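# About Belura Trade Services

Belura Trade Services prepares export paperwork and market-entry files for small and midsize manufacturers.

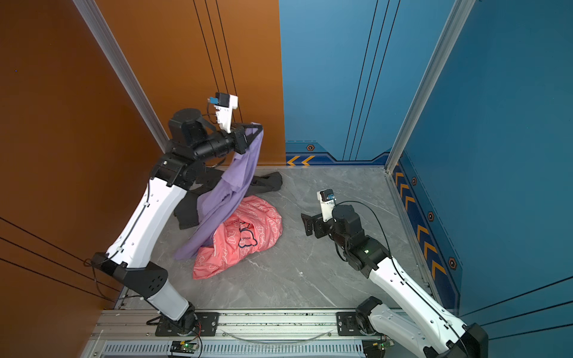
*Workcell with two robot arms, one gripper holding a purple cloth.*

The company was formed by the merger of Allum Customs Filing and the export desk of Orlow Freight. It operates from one office, with a records room on the same floor. Faraji Kinyua is managing director. Domingo Quezada runs classification and licensing.

## Scope of work

- Tariff classification, with a written basis for each code
- Certificates of origin and supplier declarations
- Export license screening and applications
- Distributor searches and meeting schedules for trade visits
- Duty drawback claims

We do not carry freight, hold stock or act as a sales agent. Clients who need a carrier choose their own and give us the booking details.

## How files are handled

Each client is assigned a file lead and a second reader. The second reader checks codes, values and country of origin before anything is submitted. Standard classification requests are returned in 3 working days. License applications depend on the issuing agency, and we quote no date for them.

Last year the office closed 2,410 files. Records are kept in Chuang, our internal filing system, which stores every version of a document along with the name of the person who changed it. Clients have read access to their own files.

## Fees and terms

Work is billed per file or by monthly retainer. Invoices are due in 30 days. Either party may end a retainer with 60 days' written notice. The fee schedule is revised each January and sent to current clients before it takes effect.

New inquiries should include a product data sheet, the destination country and the expected shipment value.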